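**Foil trays and brown paper: which bin?**

**hatem_shawky**
Hello all. I moved into a new building in June and the recycling rules here are different from the ones I had before. We have one blue bin and one bigger beige bin for the rest. The notice on the wall says "clean metal" and "clean paper" for the blue one, and it doesn't explain what clean means. We eat from trays quite often, so I would like to do this correctly. Do you rinse foil trays? Do you flatten them? And what about brown paper that was around bread?

**Kuster_Lane**
Rinse yes, flatten no. Our sorting plant asks people to leave the trays in shape, or at least not pressed completely flat. Check what your own plant wants.

**mirabelle77**
I disagree about leaving them in shape. In my town we are told to scrunch all the foil together until it is a ball as big as a fist, trays too. Small loose pieces fall through the machines. For the brown paper: if it has only crumbs, shake it and put it with paper. If there is grease, it goes in the general trash – or the compost, if you have one.

**hatem_shawky**
Thank you both. So the shape depends on the town. I will write to the building office on Tuesday and ask.

Meanwhile I thought about doing the sorting on a table instead of over the bin. With blue at one end and the big one lower down past the other end, everything is within reach. A crumpled tray and a ball of paper are the typical difficult cases, and on a white top I think one would notice the grease before deciding. 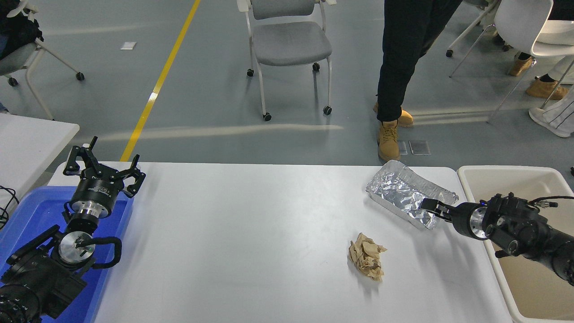

Kuster_Lane, I still don't understand one point about the trays. If food is burned on the bottom, how long do you scrub?

**Kuster_Lane**
I don't scrub. I leave it in the dishwater after the plates are done, wipe it with the old sponge, and what stays, stays. A thin stain is accepted here. Cheese is not.

**oldpans**
Using hot water to wash something you throw away is a waste, in my opinion. I stopped buying the trays. I have 2 steel ones from Vulance and they have done more than 200 dinners. Then there is no question about the bin.

**mirabelle77**
That is fine if you cook at home, oldpans, but he says they eat from trays. When the food comes in foil, you have the foil.

**hatem_shawky**
Yes, mostly it is from Zulik, the place downstairs. They don't accept our own containers, I asked. We are four people, so on the weekend it becomes a pile.

**oldpans**
Fair enough. Then at least stack them one inside the other, so they take less space until you carry them down.

**Kuster_Lane**
Please don't stack them for the bin itself! Stack in the kitchen, separate when you drop them. And if there is a cardboard lid, take it off first.

**hatem_shawky**
Good, I didn't know about the lids. The office opens at nine, I will post their answer here.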